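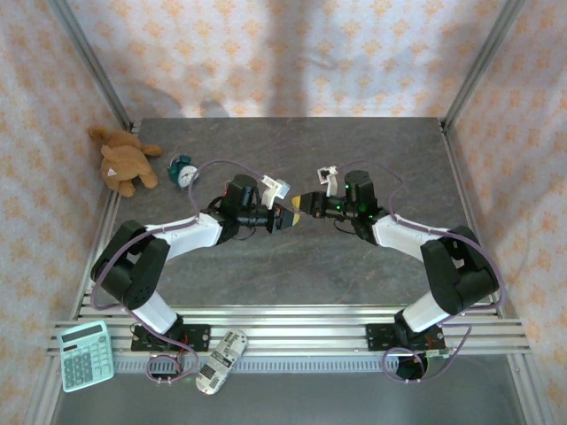
Getting Curtains Through the Wash in One Piece

I put off washing our living room curtains for far too long when we moved to Jimurville, mostly out of fear. They were patterned cotton, they came with the house, and I had already ruined one set in my life (a lovely pair that came out of the dryer fit for a dollhouse). So let me share how I do it now, with apologies to anyone who already knows all this!

Start with the vacuum. Use the soft brush and go from the top down, both sides, while the curtains are still hanging. You would be amazed at the dust that sits along the header, and once it gets wet it turns to gray paste.

Take out every hook and ring and put them in a jar. Then dab a damp white cloth on the inside of a hem. If color comes off, stop there and take them to a cleaner.

Wash one panel at a time in cold water, gentle cycle, with half your usual soap. Our long panels are 68 inches wide and they fill the drum all by themselves, so don't be tempted to squeeze in a second.

Skip the dryer. I hang mine back on the rod while they're still damp, with an old towel along the floor, and the weight pulls most of the wrinkles out overnight. Tuesday is my curtain day, and if I start by 11 in the morning they're usually dry before breakfast on Wednesday.

Linen needs a warm iron on the wrong side, while it's still a little damp.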